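Sorting at the Source

Dulce Orozco has run the home recycling workshops at Kellden for 11 years. Her classes meet in a kitchen on the second floor, and most of the people who come have been recycling their whole lives.

"They still guess," Orozco says. "I guess too, when I'm in another town. The rules change from one hauler to the next."

She asks each group to start with the kitchen bin. Orozco thinks people spend too much time on the garage and the mail pile, where the material is mostly cardboard and paper. The kitchen is where everything gets mixed.

"You finish a jar, you drop it in. You unwrap a pear, you drop the sleeve in. It takes a second and you don't think about it again until pickup."

Plastic takes up most of the session. Clear bottles go in the recycling in her area. Jars do too, once they are rinsed. Cups depend on the hauler, and the foam mesh sleeves that come on fruit go in the trash.

"The sleeve is the one I get asked about most," she says. "People save them in a drawer because they feel bad. You can wrap a glass in one when you move. After that, it's garbage."

Small printed cartons are easier. She flattens them and puts them with the paper. Crinkly packets stay out of the recycling.

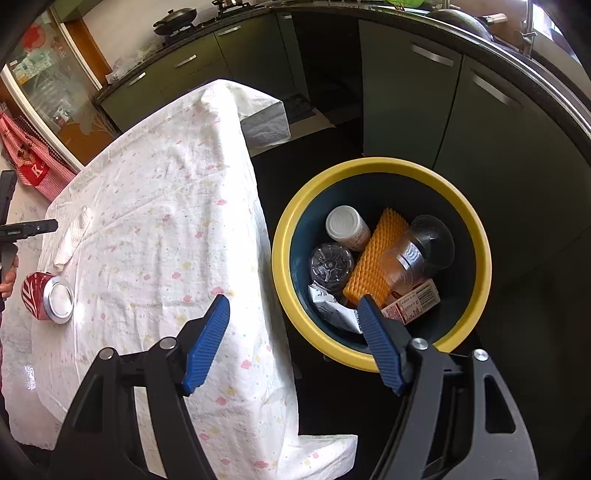

Getting started at home

Orozco's advice is to keep two bins side by side, the same height, with no lids. She tried lids at home for 16 months and found that her family put everything in whichever one was already open.

The workshop mailing list has grown to 1,200 households, and a second course begins in Tovar in March. It will have room for 32 people. Orozco plans to teach it the same way.

"I ask them to bring a bag from home," she says. "We put down newspaper and go through it."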